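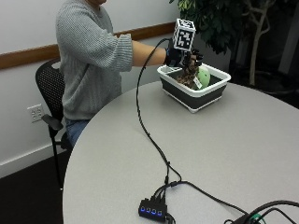 Barreños plegables: ¿aguantan el uso diario?
Foro > Orden y almacenaje > Recipientes

rquintela
Busco un barreño rectangular plegable, de borde rígido y laterales flexibles, para recoger lo que acaba encima de la mesa redonda: pelotas, piezas de corteza, cosas de tacto áspero. Carga máxima prevista, 800 g. He mirado el Nevo y el Rustetti. Me preocupa el pliegue, que es donde rompió el anterior.

Brivwood
Con 800 g el pliegue no trabaja. Lo que lo castiga es plegar y desplegar. Si lo vas a dejar siempre abierto, compra una caja rígida y te ahorras el problema.

rquintela
Se pliega a diario. Va en un cajón con 8 cm de altura libre.

R_Esteves
Tengo el Rustetti desde abril. Plegado mide 7 cm, entra. El borde no flexa si lo levantas con las dos manos; con una sola, sí. Dos pegas: la corteza suelta polvo que se mete en el pliegue, y el fondo oscuro no deja ver los restos pequeños. Lo vuelco y paso un pincel seco.

Brivwood
Discrepo en lo del pincel. Arrastra el polvo hacia dentro de la ranura. Agua tibia con el barreño desplegado y secado boca abajo.

R_Esteves
Si lo lavas cada vez, queda humedad en la junta. El mío anterior cogió olor así.

Brivwood
Porque lo guardarías plegado antes de tiempo. Ocho horas abierto y no hay olor.

ho_taller
Yo separaría materiales. Las piñas y la corteza rayan las pelotas blandas, sobre todo si son de espuma. Uso una bolsa de tela Hồ para lo áspero y el barreño para el resto. Pesa menos y no hay que limpiar la junta.

rquintela
Separar no me sirve, se usa todo junto y se recoge de una vez. ¿Alguien ha medido el Nevo plegado?

ho_taller
9 cm el grande. No te entra.

rquintela
Descartado entonces. Pido el Rustetti y pruebo primero el pincel, que es lo rápido. Si se acumula polvo paso al agua.

Brivwood
Se acumulará. Mira la esquina interior, que es donde empieza.

R_Esteves
En la mía no hay nada de momento. Para etiquetar el lateral, por cierto, usa el tramo rígido de abajo: en el flexible las pegatinas se despegan.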